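Dec 5, 2019

Equipment list for February. Genivaldo Camargo wants one page with prices before he talks to Plestport, so I went through what we use at the bench and what keeps costing us time.

Tabletop first. Aksoy quoted 300 for a matte top, cut to size. The current one is pale and smooth and it throws reflections.
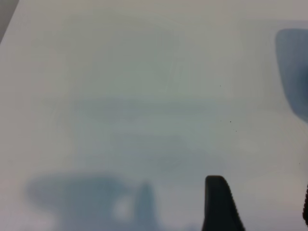 Finger close to the tabletop, wrist camera.

- Matte top, Aksoy: 300
- Diffuser panels, Undutico: 412 for the set, shipping not included

Ask Undutico if they sell single panels. We only need the one side.

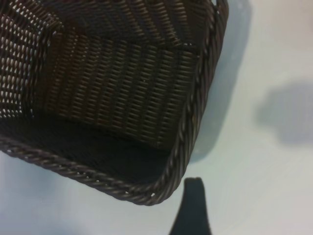

Bins and baskets get a line of 100. I'd like to buy a few shapes instead of more of the same. The dark brown woven one has a thick twisted rim and the floor inside goes nearly black in shadow, so at least one of the new ones should be light inside. Ziltthorpe has plain bins, no price yet.

Spare finger pads, 80 a pair. One pair now, second pair if the diffusers get dropped.
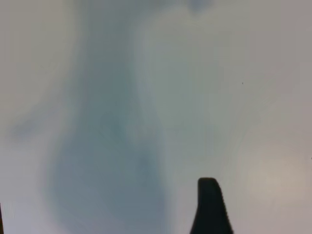

## Still open

- Ziltthorpe price
- Does Plestport bill this year or in February?
- Lead time on the top. Aksoy didn't say.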